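Magesa is looking for people to talk to us about adverts

Do you ever come home with something you hadn't meant to buy, and wonder what put it in your head? We would love to hear about it! Magesa is a small research group looking at how advertising finds its way into ordinary households, and we are inviting 22 people to join our next study, which begins in January.

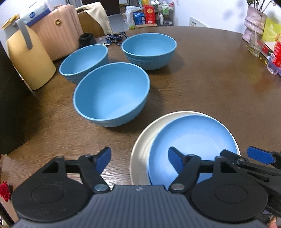
Blue bowls on the table.

You don't need to know anything about marketing, and you certainly don't need to have strong opinions (though they are very welcome if you do). We ask you to keep a simple diary of the adverts you notice, whether on the bus, on your phone or through the letterbox, and then to come and chat it over with us in two relaxed group sessions.
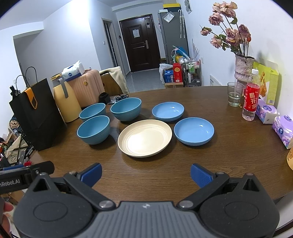

Each session starts at 6.30 in the evening and lasts a couple of hours, with tea and a proper break in the middle. You will receive £130 once the second one is over, and we'll pay your local bus fares too.

We are especially keen to hear from parents, from people who have lately retired, and from anyone who has given up television altogether.
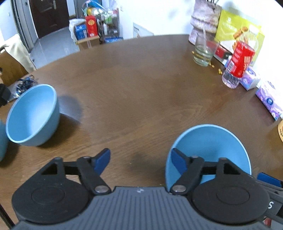 Please don't apply if you work in advertising, or if you took part in our earlier Brillia study. To put your name down, fill in the short form on our website or pick up a paper copy from the front desk. You must be 18 or over.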